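Setting up a two-arm sorting cell: working rules for operators

These rules apply to the bench cells at Drirnau and assume the arms are already bolted down and calibrated. Read them through before powering up.

1. Keep the supply to both arms off while you lay out the table. Set the baskets at the back and leave the items to be sorted in the middle, within reach of both grippers.

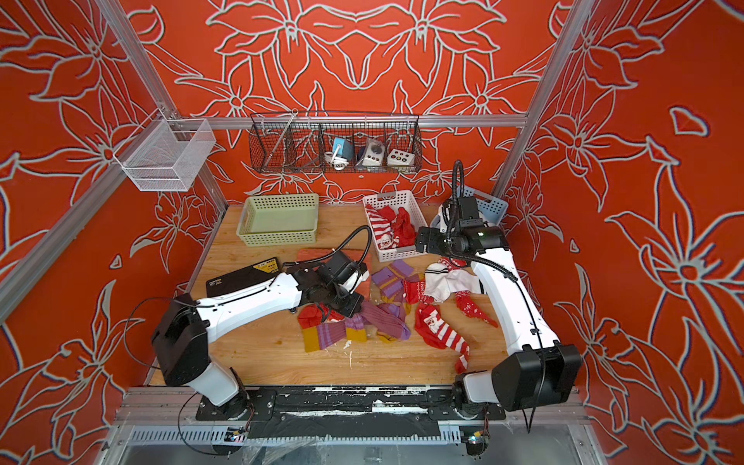
Two-arm cell with baskets at the back and socks on the table.

2. Check the cables at every joint. A loop at the gripper is acceptable if it clears the table through the full range of travel. Limit the shared zone to 400 mm in the Corrigan settings file – never by eye.

3. Decide which hard objects stay on the table and enter them in the cell record. 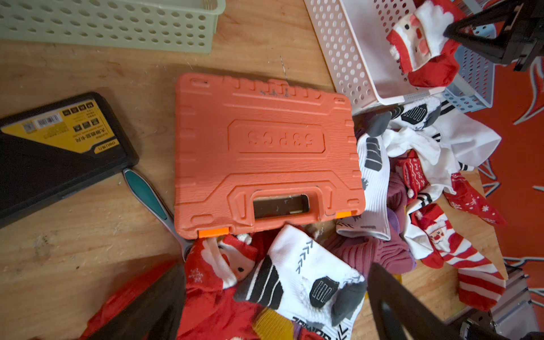 Any object left in reach counts as an obstacle, and the speed limit drops to 30 per cent until the record has been signed. Moving one during a run means stopping both arms first.

4. Give each basket one class of item. Mixed baskets are allowed for trial runs only. 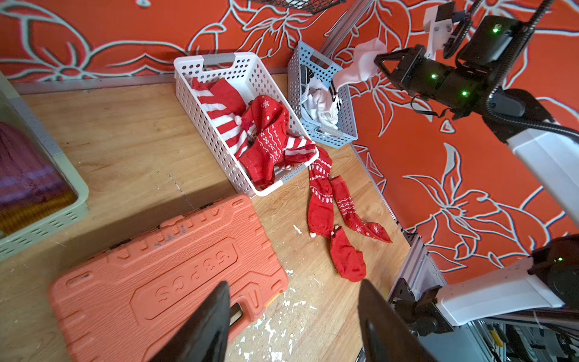
Beleck
Cell safety editor, Drirnau

5. Only one arm may enter a basket at a time. The other holds position outside the shared zone until the first has withdrawn.

6. Test the stop button before each session and after any change of gripper. Log the result in Flamex. Logs are kept for 14 months.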